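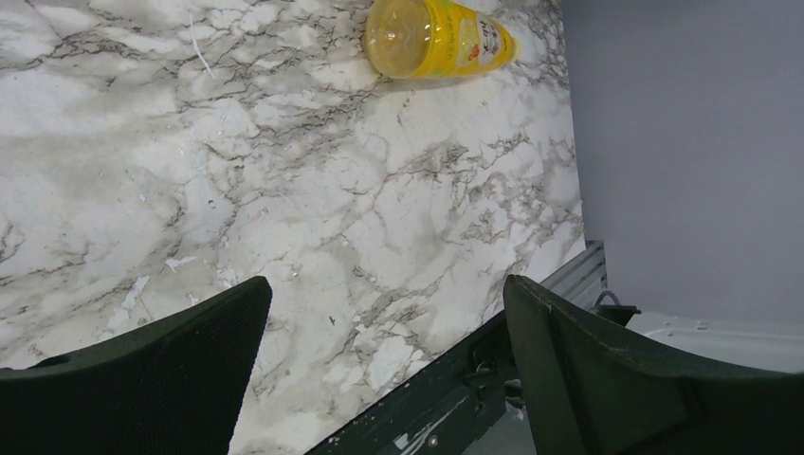
Fig. 1 — Vista da câmara de punho: garra aberta, garrafa amarela ainda a alguma distância.

Início | Aulas | Fichas | Avaliação | Contactos
Pesquisar nesta disciplina... OK

Aula 9 — Ler um kit antes de o comprar

O caso de hoje é o Zovell Duo, um kit de bancada com dois braços e câmara de punho, distribuído pela Lunitz. O folheto promete «manipulação sem esforço». O esforço, convém saber, fica todo do lado do cliente.

Comecem pela câmara de punho. Dá bom pormenor de perto, mas os dedos ocupam boa parte da vista inferior, e o folheto arruma o assunto numa nota em corpo 6. Peçam sempre imagens em bruto ao fornecedor. As do catálogo foram tratadas com muito carinho.

Segundo ponto: o tampo. Um padrão de mármore, cheio de veios, fica lindamente na brochura e é um belo teste para a segmentação. As garrafas transparentes agravam o caso, pois deixam passar os veios e ainda acrescentam reflexos.
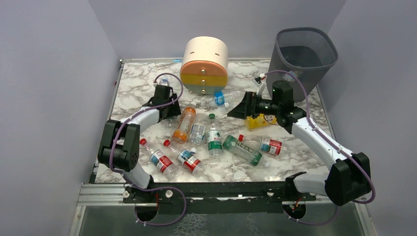

Com dois braços a partilhar o mesmo centro de mesa, a pergunta séria é quem cede a passagem. O módulo Drirnton, vendido à parte por 400 euros, trata disso. Sem ele, a coordenação é da responsabilidade do utilizador, expressão que o manual usa 2 vezes e nunca explica. Vejam também os cabos por fora dos braços: cómodos para a manutenção, menos para quem planeia trajetórias.

Trabalho para casa
Comparem o Duo com o Maes de braço único. Leiam a garantia até à página 44 — é lá que aparecem as exclusões. Critérios: alcance, campo de visão, custo dos extras. Adjetivos do fabricante não contam como dados.

© Apontamentos de Robótica Aplicada | Contacto: secretaria da disciplina | Voltar ao topo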